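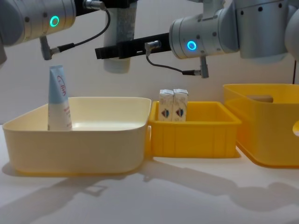 The planner was right and the person was wrong, according to the night lead, and the log would show it if anyone took the time to read it. She took the time. She had a chair and a cup of coffee from the machine on the second floor, and she had until six.

The log began the way they all did. Plokenex loaded the cell model, then the two arms, then the list of things the arms were not allowed to touch. Left arm, green. Right arm, blue. Under that came the job, which was to move small goods between bins for a drugstore supplier named Conneely. Tubes, cartons, white containers with round bottoms. The yellow crate was listed as crate B. Someone had called the cream one "tray" and left it at that.

She had written the first version of the planner at Altia, before Altia sold the software and kept the building. It was now called Plokenex and had a logo. Most of the code under the logo was still hers. She knew this because of the comments. One of them read "fix before December" and did not say which December.

At line 126 the right arm had stopped.

It had not faulted. A fault would have put a code in the log and a message on the lead's screen. The planner had asked for a path from above crate B to the tray, had received one, had checked it, and had thrown it away. Then it had asked again. It did this for most of an hour, and each path it received was a little different from the last, and it threw all of them away.

"It's being careful," the lead said. He was standing behind her with his coat on. "You wanted it careful."

"Did you move anything?"

"No."

"Did anyone?"

He thought about it. "The day shift set up. They always set up."

She opened the collision check. Every path was turned down for the same reason: the right gripper would pass too close to an object the model called obstacle 2. The clearance was six millimeters short. She looked for obstacle 2 in the job file and did not find it. She looked in the cell model and found it right away. It was a box, tall and narrow, standing on the table between the arms. It had no name and no picture attached, and the entry said it was permanent.

"What's this?" she said.

The lead leaned in. "That's nothing. There's nothing standing there."

"The planner thinks there is."

"Then the planner's wrong."

"You said it was right."

"I said it was right to stop."

She looked at the cell through the window. He was correct about the table. The space the model had marked was plain white tabletop with the shadows of the arms lying across it. Through the glass she could hear the fans in the controller cabinet.

She went back through the history of the cell model. The box had been added during the first week of the install, years ago, when the model had been copied from another site. That site belonged to Calik, and Calik had built its cells around a post. The post held up the roof. The building there was put up in 1885 as a mill, and nobody was going to take the post out for a robot. So the model had a post in it, and the copy had a post in it too.

"We've been running around a post in someone else's building," she said.

"All this time?"

"All this time."

She pulled the old cycle records. The right arm had always taken the long way to the tray. It went up, over, and down, with a small dip to the side that people had noticed. The operators had a name for the dip. They called it the curtsy. New people were told it had to do with the cable.

"So why stop tonight?" the lead asked.

She checked. It was the gripper. The maintenance crew had fitted a longer one on the right arm and entered its size correctly, which was more than most crews did. With the short gripper there was room to go around the post. With the long one there was not, so the planner had kept asking for a way through and kept getting the same answer.

She typed the line that would remove obstacle 2 and then did not press the key. She got up, went into the cell with the arms locked out, and passed her hand through the place where the box was. She did it slowly, from top to bottom. It was a foolish thing to do and she would have told a trainee so. Then she came back out and pressed the key.

The planner asked for a path. It received one, checked it, and kept it. She ran it at low speed with her palm on the stop button. The right arm lifted, crossed straight over the table, and came down at the tray. It took less than half the time it used to.

"Huh," the lead said. "Looks wrong."

"It's the short way."

"I know. It just looks wrong."

He watched two more cycles and then went to find his car keys. She wrote the change note. Model corrected, phantom obstacle removed, copied from prior site, 2024-08-18. In the box for effect on production she put "faster" and in the box for who had reported the problem she put the night lead.

Under that was a box for comments from the floor. One had come in while she was typing, from the station by the door, where the early people were already hanging up their jackets. It asked whether the curtsy was coming back.

She left it open and sent the note. Then she wrote to the people who kept the model at Calik and asked them to measure their post.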